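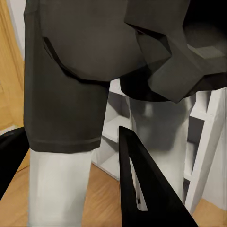

I've been going to the swimming baths at Torkeck since I was small enough to be carried in, so you'll forgive me if I got a bit giddy at the news this week. The outdoor pool is opening again! April, if the tiling goes to plan, and it will be open until seven in the evening to begin with, with longer hours once the lights are in.

It has been shut for 11 years. I had to check that with Leonor Simões, who manages the place now, as I'd have sworn it was less. She laughed at me. She said everyone she tells has the same look on their face, and then they start doing sums about how old their children are.

For those of you who moved here after it closed, the outdoor pool is the one behind the tall hedge on Flolis Road, round the back of the indoor baths. You've probably walked past and thought it was a car park. It was filled in with gravel the winter after the pump room flooded, and it has been gravel ever since, apart from one odd summer when there was a beer tent on it.

Leonor let me in for a look on my way home (she made me borrow a pair of boots, two sizes too big) and I can report that there is an actual hole in the ground again. The old blue tiles were mostly past saving, but they've kept a strip along the shallow end with the depth marks on it. I was very glad about that. I learned to swim holding on to the rail just under those numbers, with my mum walking along the side telling me to kick.

The work is being done by Prultard, who also did the roof on the indoor baths, and the person in charge on site is Cosimo Testa. He was kind about my questions, even the daft ones. I asked whether the water would be heated and he said yes, a little, and that I should stress the "a little". It'll share a boiler with the indoor pool. On a cool morning you'll know you're outside, was how he put it. The old pool wasn't heated at all, and I can remember coming out of it the colour of a plum, so I shan't be complaining.

The bigger change is the way in. There used to be four steep steps and a ladder, and if you couldn't manage those you didn't swim. Now there's a long slope down into the shallow end with a rail on both sides, wide enough for a wheelchair. The changing rooms are on the level too, and they've knocked the two tiny ones at the end together to make a proper family room. I've wrestled wet toddlers in those tiny ones and I could have cheered.

Money, then. You'll remember the share offer from last year, where you could put in as much or as little as you liked and get a vote at the yearly meeting. In the end 686 people bought shares, me included (a very small one, it won't buy more than a few tiles). The council has paid for the slope and the changing rooms, and the rest has come from the baths' own savings. Leonor says there's enough to finish the job and run it for the first season. After that it depends on how many of us turn up and swim, so please turn up and swim.

A single swim will cost the same as indoors, and if you've already got an indoor pass you won't pay extra. Under-fives go free. There'll be lane swimming first thing, then it's open to everyone from mid-morning, and school groups have it to themselves for a couple of hours on term-time afternoons. Do look at the board in the entrance before you set off, as the school times aren't settled yet and Leonor didn't want me printing anything that would get her shouted at.

The café hatch is coming back as well - I know that's what half of you skipped down to find out. Fiorella Lombardi is taking it on. She has the bakery stall outside the station, the one with the queue, and she's promised hot chocolate, cheese toasties and those flat lemon buns. I asked about chips. She's thinking about chips. There isn't much of a kitchen behind that hatch and a fryer needs a better fan than the one it's got, so we may have to be patient for a year.

Not everybody is happy, and I should say so. Nandini Arumugam lives in one of the houses backing on to the hedge and she told me she's looking forward to the pool and dreading the noise, both at once. She remembers the whistle. The neighbours have asked for no music over the loudspeaker and for the gate on their side to stay locked, and they've been given both of those. Parking hasn't been sorted out. There are no new spaces, and Flolis Road is already a squeeze when the indoor baths are busy. The bus stops right at the door, and there'll be more bike racks by the front steps, but I'd be surprised if that does it on a hot day in August.

They still need lifeguards. Nazareno Cirillo is running the training in the indoor pool through the winter, and you don't have to be young for it, only a strong swimmer and over sixteen. He told me his best trainee last time had just retired from the post office. The course is free if you agree to work the season afterwards. Ask for him at the front desk, or leave your name and he'll ring you.

There'll be a look-round for shareholders before the water goes in, so you can walk about on the bottom of the deep end, which I've wanted to do my whole life. Letters about that go out next month. If you've moved house since you bought your share, let the desk have your new address.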